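Two Arms, One Armful: Picking Up Soft Things Without Squashing Them

Final report, Robot Manipulation project course
2023-04-26

Summary

Our team spent two terms trying to get a pair of robot arms to handle objects that have almost no shape of their own. Most of the work on grasping we read in December dealt with boxes, mugs and tools. We wanted to go the other way and work with things that bend, fold and spring back. Our method, which we named Voyle, decides when to close the fingers by watching how the material moves in the camera at the wrist. It beat our baseline by more than we dared hope, and it also failed in some ways we found really interesting.

Why soft objects are hard

A rigid object has edges you can fit a model to. If you know where one corner is, you know where the rest of it is. With a bunch of fabric that goes out the window. The outline changes as soon as a finger touches it, and the part you need to hold is often buried under the part you can see. Our first attempts used depth alone, and the arm would close on the top layer, lift a single piece and leave the rest behind (we have a lot of recordings of this).

We also wanted to keep the hardware simple. Each arm has a two-finger gripper and one small camera. We used no force sensor and no touch pads. Everything the system learns about contact has to come from the picture.

The view from the wrist 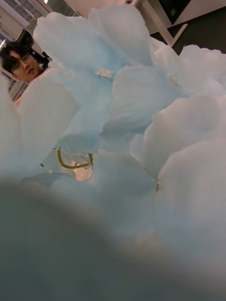

Wrist cameras give you wonderful detail and terrible context, and we had to design around both. The camera is so near the material at the moment of grasping that a general object detector has nothing to hold on to: it gets color and texture and very little outline. Artificial flowers turned out to be a great test for this. When pale blue petals fill nearly the whole view, the useful information is in small things, like the cream-colored tuft at a flower's center or the bit of olive-green stem that shows through a gap. So we trained the network to look for those first. We called them anchors. If an anchor is visible, the planner steers toward it, and if there isn't one the arm backs off and tries another angle. Blur was the other problem. Anything right up against the lens goes soft, and our early network kept treating that blur as more petals. Adding a sharpness map as an extra input channel fixed most of it, and that was a very good afternoon for the team.

How the method works

Voyle runs in two stages. The first stage takes the wrist picture and gives every region a score for how likely it is to stay attached to the rest of the bunch when pulled. Anchors score high, and the loose edges of petals score low. The second stage starts when the fingers get close. It compares each picture with the one before and measures how far the material has shifted. A lot of motion with little finger travel means we are pushing the bunch away. Little motion spread over a wide area means the fingers have got in between the layers, and that is when they close.

We recorded 3,000 grasp attempts for training on the setup in the Nekley lab and kept another 1,000 aside for testing. Labels came from whether the whole bunch left the table. We labeled all of them by hand, which took far longer than planned, and we would use a scale under the table next time.

The baseline, Urkunport, is the planner that earlier teams in the course used. It picks the highest point in the depth map and closes at a fixed distance. We ran it on the same arms with the same grippers.

Using both arms
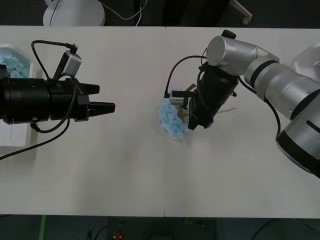 Why use two arms if one can do the grasping? The second arm holds the bunch still from the other side, so the material can't slide away while the first arm's fingers work their way in.

That sounds obvious written down, but it took us weeks to get there. At first we had both arms grasp at the same moment, and they pulled against each other. Letting one arm lead and the other follow worked much better. The follower only has to stay gentle and keep out of the leader's view. We swap the roles depending on which wrist camera has the better anchor, and watching the arms trade jobs in the middle of a run was the most fun part of the whole project.

Results

Voyle lifted the whole bunch clearly more often than Urkunport in both the one-arm and the two-arm tests. The gain was largest with two arms. The anchor stage did most of the work: when we switched it off and kept only the motion check, the advantage over the baseline nearly vanished. Switching off the sharpness map hurt too, mostly on low approaches where the lens ends up close to the material.

The failures fell into 2 groups. In the first, a stem caught on a finger and got dragged along, and the motion check read that as a good grasp. In the second, the light changed during a run and the shadows in the folds looked like gaps. We had expected the second kind. The first caught us completely off guard, and we still have no clean fix for it.

What we would try next

We'd like to give stems a class of their own, separate from the anchors, so the planner can keep its fingers clear of them. We also want to test on other materials. The Skultumdale set, which the course plans to use next year, has scarves and towels in it, and those have no anchors at all in our sense. Seams and hems might do the same job. Our guess is that the motion check will carry over as it is and that the first stage will need new training data.

The code and the trained network are in the course folder, along with the calibration notes for both wrist cameras. Run the calibration before anything else, and do it again if a camera bracket gets bumped.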